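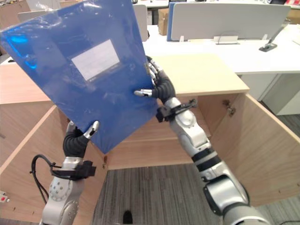

Robot teaching by demonstration

Robot teaching by demonstration is a way of giving a robot a new skill by showing it the job instead of writing out every movement in code. A person either moves the robot's arms by hand or steers them from a distance, and the robot records what its joints, hands and cameras did along the way. A learning program then works through many such recordings and tries to produce the same behaviour by itself. The method is also called learning from demonstration or imitation learning, and the person doing the showing is usually known as the demonstrator or operator.

Its great charm is how little the demonstrator needs to know about programming. Anyone who can put away a folder can, with some practice, show a robot how to put away a folder, and the small tricks of the hand that are so hard to put into words (the slight turn of a wrist, the finger laid flat to stop a cover from flapping) go straight into the recording!

Teaching by hand

In hand teaching, also called kinaesthetic teaching, the demonstrator takes hold of the arm and guides it through the task while the motors hold up its weight. It is quick to set up and gives a real feel for where the arm can and can't reach. It suits single arms and slow, steady work such as wiping or pouring. With two arms it becomes awkward, as one person has to push both at once, and the demonstrator's own body often gets in the way of the robot's cameras.

Remote control

Remote control, or teleoperation, keeps the demonstrator clear of the robot. Common controls include:

Leader arms, a second pair of arms that the operator moves and the robot copies
Gloves that follow the bending of each finger
Hand-held controllers tracked in space
Cameras that watch the operator's bare hands

Leader arms are much loved for two-handed work, where the timing between left and right matters a good deal. Gloves come into their own with many-fingered hands, though matching a human hand to a robot one is never perfect. The robot's thumb may sit in a different place, and its fingers may be longer or stiffer, so operators learn to aim for the grip they want on the robot and let their own hand take whatever shape gets them there.

Office and storage tasks

Filing is a favourite subject, and a wonderfully rich one. A plastic folder bends, slides and catches the light, so both the grip and the camera view are put to the test. A typical two-handed task has the robot hold a folder by opposite edges, tilt it, and bring it towards a cabinet with its doors open. The tilt has to be undone before the folder meets the shelf, and both hands must let go without dragging it back out.

The Linine collection, put together by Fouad Metwally and Younes Slaoui, is devoted to work of this sort. It holds 3000 demonstrations spread over 72 tasks, with folders, boxes and loose paper all represented. Operators were asked to leave their fumbles in as long as the task was finished, and the recordings are all the better for it, full of regrips and second tries.

Good and bad demonstrations

A robot copies hesitation as readily as skill. Long pauses are a well-known nuisance, as the learned behaviour may stop at the same point and stay there. Abdelilah Benjelloun, who trained operators at Stidavis, had newcomers rehearse each task with their own hands before touching the controls, and kept sessions short. His notes on pacing are still passed around among operators.

Variety matters too. If the folder always starts in the same spot, the robot learns the spot. Starting positions, lighting and objects are therefore changed between recordings, often following a printed list.

Related topics

Imitation learning
Teleoperation
Kinaesthetic teaching
Two-handed manipulation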